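How do I get a grid tablecloth to lie flat on a folding table?

Asked by Tímea Illés, 5/29/20
1,771 views

I have a light blue tablecloth with a black grid printed on it. I use it for a sorting game with my kids, where things go on the squares and you have to move them by rolling a die. The trouble is that the cloth never sits flat. The lines go wavy wherever it wrinkles, and then there's an argument over which square a thing is on. Anything round also ends up on its side.

I bought it folded in a small packet and it has been in a drawer since December. I don't know what it's made of because the tag is gone. I tried pulling it tight and putting a heavy book on each corner, but the middle still bunches up.

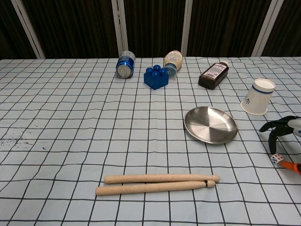
The table is a Torden folding one and the top is smooth plastic, so the cloth slides if you lean on it. I'd like to avoid gluing or taping anything down for good, as we eat at the same table. Is there a way to do this that takes less than ten minutes each time?

2 answers

Enikő Major
Accepted answer

First work out the fabric. If it feels like cotton, iron it on medium from the back while it is a little damp. If it could be polyester, use low heat and put a thin towel between the iron and the cloth. If it's vinyl or has a plastic backing, don't iron it at all. Lay it over a shower rod overnight and most of the folds will drop out.

For the sliding, put a rubber mesh shelf liner under it. I use the Gono one, cut 2 inches smaller than the table top on all sides. Then clip the cloth to the table edge with tablecloth clips. Start in the middle of one long side, go straight across and clip the opposite side, then do the short sides, corners last. Doing the corners first is probably why your middle bunches up. Check that the clips open wide enough, my first set was too small for a folding table.

After that, don't fold it. Roll it on a cardboard tube with the print facing out. Mine has stayed flat for 3 years that way.

The round things are a separate problem. Put a bit of dry rice in any empty cup or can and it will stand better. Tape the can shut if the kids are small.

kerekes200

just spray it with water and pull it tight with your hands, let it dry. works on my curtains. if it's vinyl then no idea, buy a new one

Comment from Tímea Illés: It's cotton, I think. Ironed it damp and ordered the liner. Will try the clips in that order.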